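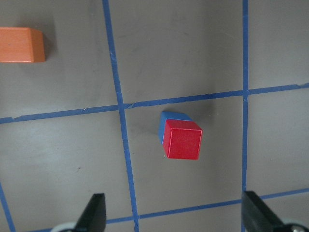
La oferta decía noches desde 100 euros y la segunda persona gratis. Styliani Pappas la leyó tres veces en la cocina y a la tercera encontró el asterisco.

—Segunda persona gratis compartiendo cama con la primera —leyó en voz alta—. ¿Y dónde iba a dormir, si no?

—En el balcón —dijo Esi Amegashie—. Reserva ya, que se acaba.

—Se acaba desde febrero.

Reservó, claro. El hotel se llamaba Paltimance y en la web tenía una piscina que se confundía con el mar. Styliani trabajaba tasando siniestros y sabía lo que puede hacer un fotógrafo tumbado en el suelo.

Llegaron un lunes de junio, pasadas las once de la noche. El recepcionista, en cuya chapa ponía Arnar, tecleó un buen rato sin mirarlas.

—Les corresponde la 437. Vista parcial al mar.

—¿Parcial cuánto?

—Depende de la persona.

La tarifa, explicó después, había subido a 139, porque la de 100 era para clientes del programa Skama.

—Pues háganos del programa —dijo Esi.

—Con mucho gusto. Hay que acumular 800 puntos.

—¿Y cómo se acumulan?

—Alojándose.

Styliani sacó el papel de la reserva y lo puso sobre el mostrador. Arnar lo leyó con interés, como si fuera la carta de un pariente lejano, y se lo devolvió doblado por el mismo sitio. 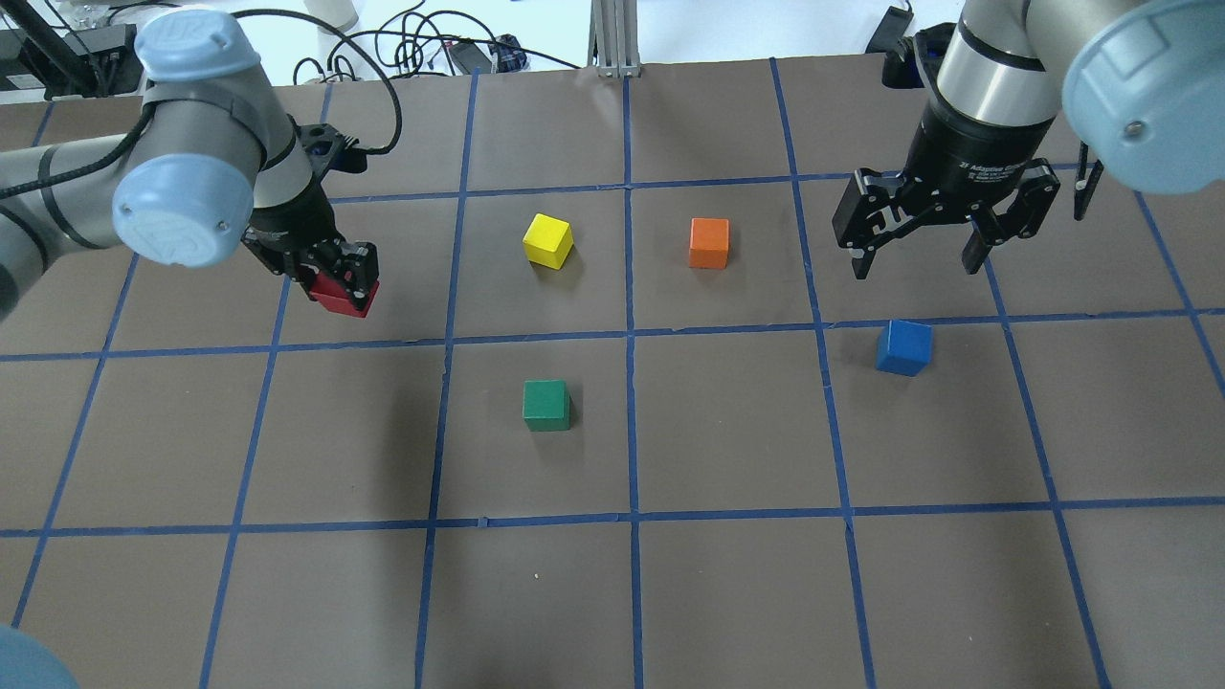 —Puedo ofrecerles el desayuno —dijo.

—El desayuno estaba incluido.

—Entonces ya lo tienen.

Subieron por la escalera. El ascensor funcionaba, según un cartel, y Styliani no se fiaba de un ascensor que necesitaba decirlo. En la habitación había dos botellas de agua con una tarjeta de bienvenida a nombre de la familia Hämmerli.

—Bébetela antes de que vengan —dijo Esi, y se quitó los zapatos.

Styliani salió al balcón. A la izquierda, una pared. A la derecha, otra, más nueva. Se asomó un poco, luego bastante, con una mano en la barandilla, que también tanteó primero. Entre un depósito y el toldo de una heladería se movía algo oscuro.

—¿Se ve? —preguntó Esi desde la cama.

—Se ve una cosa.

—¿Es el mar?

Se quedó escuchando. Podía ser el mar. Podía ser también la autovía, que en el mapa de la web no salía.

—Mañana lo miro con luz —dijo, y dejó la puerta abierta por si olía a algo.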